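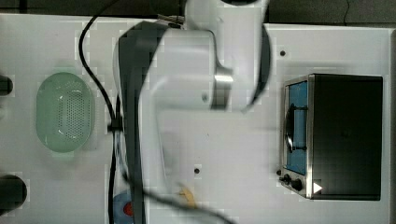 *The mint-green colander, on the white tabletop.*

# Making soft cheese at home (the lazy way)

I've been making my own soft cheese since June and I keep getting asked how, usually by people who then look a bit let down when I tell them it's yoghurt, salt and a piece of cloth. Sorry! It really is a ten-minute job with a long wait stuck on the end.

You'll want to start this the evening before you plan to eat it. I've tried rushing it and you get something closer to a dip.

## What you need

- 2 big pots of plain full-fat yoghurt (500 g each)
- a level teaspoon of fine salt
- a colander
- a bowl it can sit in with a good gap underneath
- a clean square of muslin, or a thin cotton tea towel you don't mind giving up to cheese for the rest of its life

Check the back of the yoghurt pot. If there's gelatine or cornflour in the list, put it back on the shelf, as the thickener hangs on to the water and you'll be waiting for ever. I buy the Truva one from the corner shop on Dodden Road. The low-fat sort does work but the cheese comes out chalky and I don't like it.

## Getting the cloth ready

Boil the kettle, put the cloth in a heatproof bowl and pour the water over. Leave it for five minutes, fish it out with a wooden spoon, and wring it once it's cool enough to hold. A new cloth needs a proper wash first (no fabric softener, please – I did this once and ate lavender cheese for three days).

Lay the damp cloth in the colander with plenty hanging over the sides. Oval or round, it makes no odds. If yours has big holes, fold the cloth double.

## Mixing and draining

1. Tip both pots of yoghurt into a mixing bowl, add the salt and stir until it's smooth.
2. Scrape the lot into the lined colander.
3. Bring the corners of the cloth together over the top and twist them gently. Don't squeeze yet! It'll push yoghurt straight through the weave.
4. Sit the colander over its bowl and put a small plate on top.
5. Into the fridge it goes, overnight.

Have a peek before bed. The first hour or two is when most of the whey comes out, and if it has crept up to the bottom of the colander you'll need to pour some off.

By morning you should have a spreadable sort of cheese. For rolling into balls I leave it much longer, with a tin of tomatoes on the plate to press it, and give the cloth another twist whenever I happen to be in the fridge. Last batch made 13 balls, walnut-sized, which I rolled in dried mint and chilli flakes.

## If it goes wrong

**Still runny.** Swap to a fresh cloth and give it another few hours. Cloths do clog up.

**Too dry and crumbly.** Stir a spoonful of the whey back in. It looks awful for a moment and then comes together.

**Too sour.** Older yoghurt is sharper, so buy one with a long date on it. A drizzle of honey covers up a lot, too.

## Keeping it

I use mine up within four days, in a lidded tub in the fridge. If it smells yeasty or there's any fuzz, out it goes.

Save the whey! I swap it for the water in flatbreads and it makes them lovely and soft. I've got a jug of it waiting right now, so that's tonight's tea sorted.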